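Giving up the second car

We sold the second car in July. It was a Cirken wagon with 265 on the clock (thousands of miles, that is), and the last repair bill came to more than a dealer in Barreto would give us for it. I had been saying for years that we could get by with one car. This is a record of how it has gone so far.

We live on the edge of Flallen, on the side away from the river. The closest grocery store is a mile and a half off. My job is in Barreto, 19 miles by the county road, and the other job in the house is in town. There is a bus. It leaves from the stop by the feed store at 6:40 in the morning and again at 7:25, and the last one back leaves Barreto at 6:10 in the evening. If I miss that one, somebody has to come and get me. It has happened twice.

The bus takes longer than driving did. With the walk on both ends it comes to an hour and ten minutes each way, compared with 35 minutes in the car. I expected to mind that more than I do. I read on the way in and mostly look out the window on the way home. The heat on the older buses is either all the way up or off, so I dress in layers.

Money was the main reason, so I kept track. Insurance, gas, tires and repairs on the wagon were costing us some 800 dollars in a bad quarter. The bus pass is 100 a month if you buy it at the Fellunent counter in the Barreto station, a little more if you buy it on board. So we save less than I thought we would. In a good quarter, when nothing broke, the wagon was not much worse than the pass. 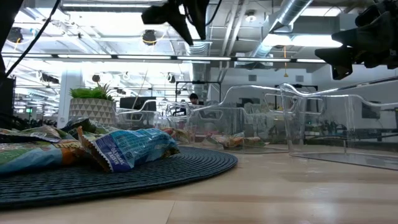

Page last changed: July, 9:15 p.m.

Groceries took the most planning. We used to stop at the store whenever we ran out of something, which meant four or five short trips a week. Now we do one big trip on the weekend and fill in on foot. A mile and a half is fine with one bag. With two bags and a gallon of milk it is a long way, and I have learned to leave the milk for the car.

We keep a list on the refrigerator with two columns, one for things that can wait and one for things that can't. The second column is shorter than I would have guessed. Dish soap can wait a few days. Coffee can't.

The harder part has been evenings. If one of us has the car, the other is home, and that has to be settled by breakfast. We had a few short arguments over it in the first weeks – mostly over things neither of us had written down. There is a calendar by the back door now and whoever writes on it first gets the car.

I don't know yet how winter will go. The road past the feed store gets plowed late and there is no shelter at the stop. I may end up driving in on the worst mornings, and paying to park. The lot behind the station has monthly spaces, but I haven't asked what they cost.

The wagon's snow tires are still in the garage. They don't fit the car we kept, so if you are near Flallen and drive the same model, send me a note and you can have them.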